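4. Rest days, travel and the second meeting

It will help to say a little about how the season is laid out before we come to the results, as readers who follow other sports may find the arrangement odd. In the league we studied, each pair of clubs from opposite halves of the table meets twice, once at each home court. The two meetings may fall weeks apart or within a few days of each other, depending on when the halls are free. The fixture list comes out in August, and clubs are allowed a short window in which to ask for changes. Most of those requests concern the hall and have little to do with the opposition, so we have treated the gap between the two meetings as settled by chance, or near enough for our purposes.

Our question in this section is a simple one, and it is one that supporters argue over every winter. When two clubs meet for the second time, does the loser of the first game do better than we would otherwise expect? Coaches like to say so. There is a comfortable old belief that a beaten side learns more than a winning one, and that a fortnight with the film of the first game is worth several points in the second. We were rather fond of this belief ourselves when we began, and we should admit that at least one of us was hoping to find it true.

4.1 How the games were chosen

We began with every regular-season game for which both a full scoresheet and a travel record could be found. Games decided by forfeit were dropped, as were those moved to a neutral court. We then kept only pairs of meetings in which both clubs had played at least once in between, so that each side had some recent form to judge by. That left us with 800 pairs, a number that pleased us more than it should have done, as we had expected the missing travel records to cost us a good many more.

For each club we noted the days of rest before the second meeting, the distance from its previous game, the final margin of the first meeting and the average margin over its last 11 games. The eleven-game window was suggested to us by Fabrice Rey, who had used it in his own earlier work on road trips and was kind enough to talk us through its weaknesses at some length. A shorter window jumps about too much after one heavy defeat, while a longer one is slow to notice that a leading scorer has been hurt. We tried several others and the main findings did not move by much.

We should mention two clubs by name, because they come up again in the next section. Leinonen play in the smallest hall in the league and have by far the longest journeys, their nearest rivals being most of a day away by coach. Skullovska, on the other hand, share a city with Bendix and can reach four other clubs in a morning. If travel matters at all, and we shall argue that it does, these are the clubs in which one would hope to see it.

4.2 What rest does and does not explain

The plainest result is that rest matters most at the short end. A club playing on consecutive days does noticeably worse than its recent form suggests, and a club with one clear day between games does a little worse. After three days of rest we can find no further gain, and with very long breaks there is even a hint of rust, though we would not wish to lean on it. This fits with what players themselves tend to say – that the first day off is for the legs and the ones after it are mostly for the family.

When rest is taken into account, a good part of the supposed advantage for the first-game loser melts away. The reason is rather dull. Home teams win more often than visitors, and the two meetings swap venues, so the side that lost the first game was more often the visitor and is now at home in its own hall. Add a day of rest that the new visitor did not have, and one has something that looks very like a lesson learned.

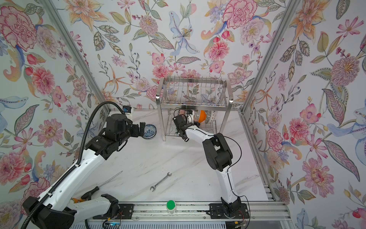 Figure 3. Two-arm workspace with floral surround.

4.3 The size of the first defeat

Something does remain, however, once venue, rest and recent form have all been allowed for, and it depends on how the first game was lost. Clubs beaten narrowly behave in the second meeting just as their form would predict. Clubs beaten very heavily do slightly better than predicted, and this holds in both halves of the table. We spent a long while trying to make this finding go away, and it shrank but would not leave us.

There are at least two ways to read it. The first is that a really bad defeat does concentrate the mind, and that coaches are right to think so, if only in these cases. The second, which we find the more likely, is that a very heavy defeat is often a freak. Shots that usually drop do not, two starters are in foul trouble before the half, and the bench is emptied early so that the margin grows in the last quarter against players who seldom appear. The average margin over recent games then makes the losing club look weaker than it is, and the second meeting merely puts matters right.

We tried to tell these readings apart by capping each margin before taking the average, so that no single game could weigh too much. With the cap in place the effect falls by more than half. What is left is small enough that a sensible reader could go either way, and we are happy to leave the door open – the play-by-play records, which we hope to use in later work, should show whether the points were lost early or late.

Leinonen deserve a last word here. Their record in second meetings away from home is poor even after all our adjustments, and the distance column accounts for only part of it. We suspect that the hour of arrival matters as well as the miles covered, but the travel records give only the day.

Related articles
Home court and crowd size in small halls
Foul trouble before the half: a second look
Coach travel and shooting from distance
The Zivex ratings and late-season form

We use cookies to remember your reading preferences and to see which pages are visited. Accept all | Manage settings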